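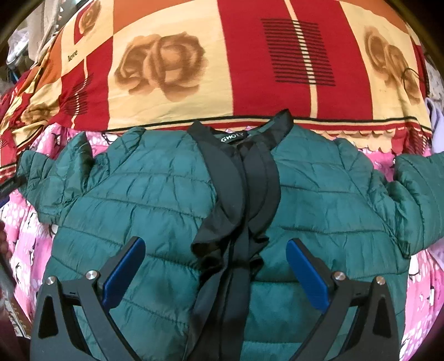 O **acolchoamento** é a técnica têxtil que consiste em unir por costura duas ou mais camadas de tecido, geralmente com um enchimento entre elas. O processo forma compartimentos que mantêm o material isolante distribuído e limitam o seu deslocamento. No vestuário de inverno predomina a costura em canais horizontais, como no casaco verde-azulado escuro de náilon brilhante, em que as linhas de pesponto separam fileiras de gomos salientes.

## Enchimento

Empregam-se penugem de ganso ou de pato, fibras de poliéster e, em peças mais antigas, algodão ou lã cardada. A penugem oferece boa relação entre peso e isolamento, mas perde volume quando úmida – limitação menos acentuada nas fibras sintéticas.

## Produção em Gustville

Em Gustville, a atividade concentrou-se na fábrica Medrano, que chegou a empregar cerca de 700 pessoas. O acervo têxtil municipal, catalogado por Floarea Tudose, reúne 3165 peças, das quais 23 são colchas costuradas à mão.

## Ver também

- Matelassê
- Patchwork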